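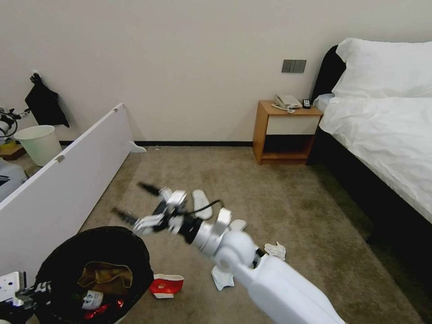 Minutes, Flaltanmont Knit and Crochet Guild, March meeting. We got going at 7 p.m., a little late, as there was a lot of hugging at the door and a lot of yarn on the chairs. Da-eun Um ran the meeting and I took notes (Myung-ja Ham, with a borrowed pen). First up was the slipper project, which took most of the first hour and was worth every minute! The question was which shape to make. Look at the white slippers on the carpet in the photo at the top, one of them with its underside up — plain, light colored, and the sole is right there to look at. Jhosep wants ours just as plain on the bottom, with all the fun saved for the upper. I'm with him. I once crocheted a popcorn stitch sole and it was like walking on gravel.

We have 49 pairs promised so far and we said we'd make 93. That left a silence. Then Hằng Hoàng put her hand up for six more pairs, Peiyu Han said she'd match her, and Da-eun asked everyone else to go home and look hard at their worsted before saying a number. Sizes are the sore point. We have plenty of women's medium and hardly any large, so if you haven't cast on yet, please make large.

Pattern. There are two versions going around, the one Hằng typed up in the fall and the one with the corrected heel. Use the corrected heel. You can tell them apart by the decrease row: the old one has you knit two together at both ends AND in the middle, and you end up with a little beak. Several of us have made the beak. Hằng is sorry about the beak and will bring fresh copies on Monday to open knitting.

Yarn: washable only. We went around on this for a while. Jhosep made a good case for felted wool (warmer, tougher, and he does love his felting), but the slippers are going to people we don't know and we can't ask them to wash by hand. Agreed, washable, no vote needed. Jhosep may felt for himself as much as he likes.

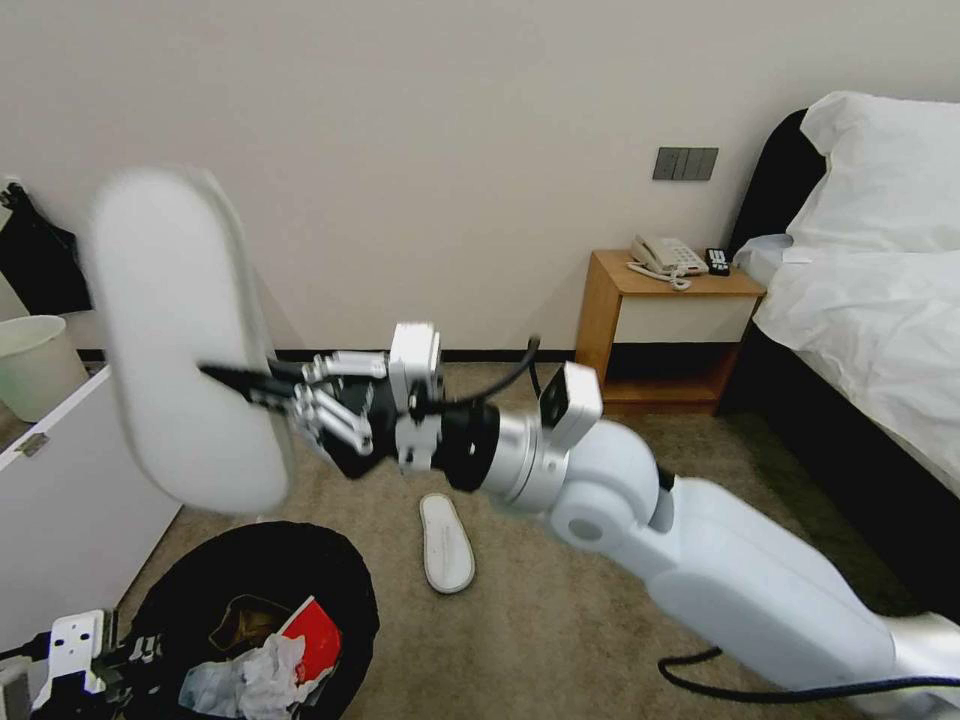
Peiyu then brought up non-slip bottoms, and she'd done her homework. She tried three things on her own kitchen floor: puffy paint dots, a brush-on latex, and suede patches sewn on by hand. The paint dots came off in the second wash. The latex held but smelled up her whole back porch. The suede was the best by a mile and also the slowest, she figures an evening per pair if you're talking at the same time, which of course we will be. We voted on suede and it passed, with two against (me, and I'd rather not say who the other one was). My thumbs are not what they were! Peiyu is going to look into pre-punched patches, and I'll change my vote cheerfully if she finds some.

Money. We have $210 set aside for this project. Da-eun would like half of it kept back for the suede and the rest spent on yarn for anybody whose stash doesn't run to large sizes. Moved by Hằng, seconded by Jhosep, carried. Keep your receipts please, and write your name on the back. I had one in the envelope last time that just said "yarn, blue."

We had a short break here. Lemon bars from Hằng, and a seaweed snack mix from Da-eun that disappeared before I got to it.

Row counters and apps. Jhosep has been keeping his rows in Clideo on his phone and showed a few of us how he does it. Peiyu is sticking with pencil ticks on an index card. I've got a clicker on a string around my neck, which I wore to the dentist.

Show and tell! Peiyu brought a shawl in four grays with a picot edge that she has ripped out twice, and it is gorgeous, the blocking alone must have taken all her pins. Da-eun had a toddler cardigan with the buttons on the back, for a small person who undoes buttons. Hằng showed one sock. We asked about the other one and she changed the subject. Jhosep had a crocheted market bag in kitchen cotton, with the handle worked in linen stitch so it won't stretch, and he's going to teach that handle in the spring if enough people want it (I want it).

Library. Four books are out past their date. You know who you are, and so does the card. The box of old leaflets is free to anyone who'll carry it home.

Left over from last time: the name tags. Still not done. That one's on me, I have the felt and I have the pins, so look for them next meeting.

Next meeting is same place, same time. Bring one finished slipper, even if it's just the one, and Hằng will have the foot forms out for us to check them against. Bring scissors too, we were down to a single pair again.

We wrapped up at 8:50 and I stayed to find my glasses.

Myung-ja Ham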